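Teaching the wrist, one drawer at a time

Akosua Dankwa runs the demonstration work at Pellov, where operators drive a robot arm through household tasks and the recordings are used to train a control policy. We spoke on 11/10/18, between sessions. The tasks that day involved clear plastic drawers and thin plastic bags.

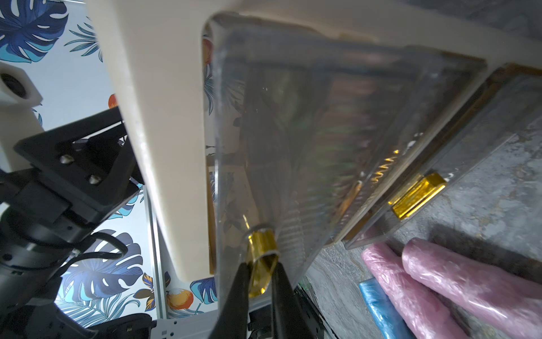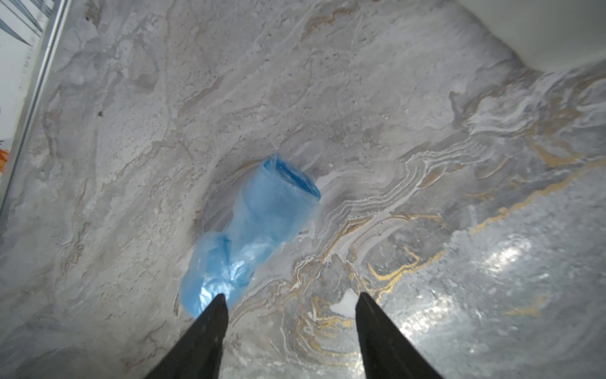
Why remote control

Dankwa started with hand guidance, in which the operator holds the arm and moves it directly. "It's fast to learn," she said. "The trouble is that your forearm ends up in the wrist camera, and the policy then expects a forearm." Her team moved to a leader arm at a separate station. Hand guidance is still used to record start poses.

The leader arm has no force feedback. Operators judge contact from the video, which Dankwa considers acceptable for rigid parts and poor for film. "With a metal handle you see the fingers stop. With a bag you can close on it and still be unsure how many layers you have."

Transparent parts

Clear plastic is a known problem for depth sensing, and the project, called Karkau internally, does not use depth at the wrist. The color image goes in directly. Operators are told to aim for the handle and ignore the walls of the drawer.

"The handle is the only thing on it that looks the same from two angles," said Ekow Mensah, who operates the leader arm. He approaches with the fingers open, closes, waits, then pulls. The wait is deliberate. Early recordings went straight from closing to pulling, and the trained policy began pulling before it had a grip.

Bags

A bag never starts in the same shape twice, so the team does not script the grasp point. Mensah prefers a fold that stands clear of the floor. Glare on polished tile is left in the recordings. Dankwa tried diffusing the lights in July and dropped the idea: "The policy got worse in every room we hadn't diffused."

What gets discarded

Each operator records for 2 hours and then rotates out. A take is thrown away if the operator pauses for more than 7 seconds or if the arm reaches a joint limit. Missed grasps are kept when the operator recovers within the same take. Mensah estimates that the recoveries are harder to record well than the clean runs, mainly on bags.

Dankwa's next change is to the leader arm's trigger, which currently maps linearly to finger opening. She wants finer travel near the closed position.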